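Rubrik: Kurzprosa / Werkstatt

Der Hub

Die Spindel kam aus Brinov, in Ölpapier gewickelt, und war elf Millimeter zu kurz. Tuva Eklund legte sie neben die Zeichnung und maß ein zweites Mal. Dann schrieb sie das Maß mit Bleistift auf die Werkbank, wo schon andere Maße standen, von anderen Projekten und zum Teil in Zoll.

»Nachbestellen dauert bis Mai«, sagte Joar Sandberg.

»Dann versetzen wir das Lager.«

»Dann stimmt die Nullposition nicht mehr.«

»Die hat noch nie gestimmt.«

Die Werkstatt lag im Keller von Nygård, einem Gebäude, das früher Seile und danach eine Zeitlang Akten aufgenommen hatte. Sechs Schlüssel waren ausgegeben. Wer den Strom zuletzt abschaltete, trug die Uhrzeit in das Heft neben dem Sicherungskasten ein. In der Spalte stand seit Wochen fast immer dieselbe Handschrift, klein, nach links geneigt, 23:40, 0:15, 1:05.

Geplant war ein Greifer mit vier Gelenken je Seite und Parallelführung der inneren Finger, angetrieben von einem einzigen Motor im Handteller. Tormod Vik hatte die Kinematik im Winter gezeichnet, auf kariertem Papier, und war dann nach Gaditside gezogen, wo er Pumpen wartete. Die Blätter hatte er dagelassen. Auf dem dritten stand am Rand: Reibung prüfen. Auf dem siebten stand dasselbe noch einmal, unterstrichen.

Tuva drehte die Lageraufnahme um, bohrte neu und setzte zwei Passstifte. Das Aluminium schmierte am Bohrer, sie nahm Spiritus. Joar saß am Rechner und trug die geänderte Lage ins Modell ein. Er arbeitete ohne Maus, seit die Maus verschwunden war. Das Modell akzeptierte den neuen Wert, verschob zwei Bolzen und meldete an Gelenk drei eine Durchdringung von wenigen Zehnteln.

»Wo?«, fragte sie.

»Links außen. Der Kopf der Schraube.«

»Senken.«

»Im Modell habe ich ihn gesenkt. Du musst ihn in echt senken.«

Sie senkte ihn. Es war kurz nach acht, im Treppenhaus ging jemand mit einem Fahrrad vorbei.

Der Motor stammte aus einer Jalousie von Sunance und vertrug keine Dauerlast. Joar hatte den Strom begrenzt, anfangs auf 500 Milliampere, nach dem Geruch im Februar auf 300. Mit 300 schloss die Hand langsam und blieb an derselben Stelle stehen, kurz vor dem Anschlag, wie jemand, dem im Türrahmen ein Wort fehlt. Fett half für eine halbe Stunde. Ein dünneres Fett half länger, lief aber in die Lochreihe und tropfte auf das Heft.

Leif Björklund kam gegen neun und brachte Brot mit. Er baute selbst nichts mehr. Er sah sich die Führung an, bewegte den inneren Finger mit dem Daumen und sagte, das sei verspannt, die Platten stünden nicht parallel. Tuva sagte, sie habe die Platten gemessen. Leif sagte, dann habe sie die Platten gemessen und die Bolzen nicht. Er aß im Stehen und ging wieder.

Sie maß die Bolzen. Einer war krumm. Er lag in der Hand wie jeder andere, erst auf der Glasplatte kippelte er, und wenn man ihn anstieß, rollte er eine leichte Kurve. Sie warf ihn in die Dose für Reste und nahm ihn wieder heraus. An seinem Kopf war ein Farbstrich, blau, Tormods Markierung für geprüfte Teile.

»Er hat ihn geprüft«, sagte sie.

»Vielleicht war er damals gerade.«

»Bolzen verbiegen sich nicht in der Schublade.«

Joar antwortete nicht. Er hatte die Simulation laufen, Durchgang 58, die Finger öffneten und schlossen sich auf dem Schirm ohne jedes Geräusch. Im Modell gab es keine krummen Bolzen. Ratree Chareonsuk hatte ihnen die Umgebung eingerichtet, mit Schwerkraft, Reibwerten und einem Satz eingescannter Verpackungen, und bei der Übergabe gesagt, man solle dem Ding nicht glauben, solange man keine Toleranzen hineinschreibe. Tuva hatte genickt. Hineingeschrieben hatte niemand etwas.

»Gib ihm den Fehler«, sagte sie.

»Welchen Wert?«

Sie legte den Bolzen noch einmal auf das Glas und schob die Fühlerlehre darunter. Joar tippte die Zahl ein, übernahm sie für Gelenk drei und startete den Durchgang neu. Als Last wählte er die hohe Schachtel mit dem Aufdruck U-31, weil sie oben in der Liste stand.

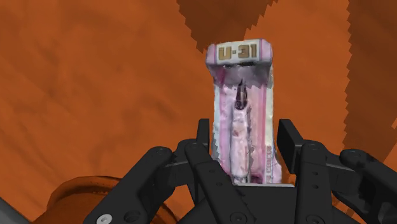
Durchgang 59 brauchte beim Schließen einige 11 Prozent mehr Moment als der vorige. Die Kurve stieg an, knickte kurz vor dem Anschlag und blieb oben. Joar legte die Messung vom Februar darüber. Der Knick saß an derselben Stelle.

»Das ist er«, sagte er.

»Das ist er«, sagte Tuva.

Sie drehte einen neuen Bolzen aus dem Rest der Silberstahlstange, prüfte ihn auf dem Glas, prüfte ihn nach dem Entgraten noch einmal und setzte ihn ein. Farbe trug sie keine auf. Dann fuhr sie die Hand mit 300 Milliampere zu. Das Jalousiegetriebe sirrte, die Finger liefen am Haltepunkt vorbei und stießen aneinander, ein kleines, trockenes Geräusch.

Joar griff nach dem Telefon und legte es wieder hin.

»Willst du es ihm schreiben?«

»Was denn? Dass sein Bolzen krumm war?«

»Dass sie schließt.«

Tuva wischte das Fett von der Platte. Den alten Bolzen wickelte sie in ein Stück des Ölpapiers aus Brinov und schrieb die Adresse in Gaditside darauf. Einen Brief legte sie nicht dazu. Um 0:20 trug sie sich in das Heft ein und schaltete den Strom ab.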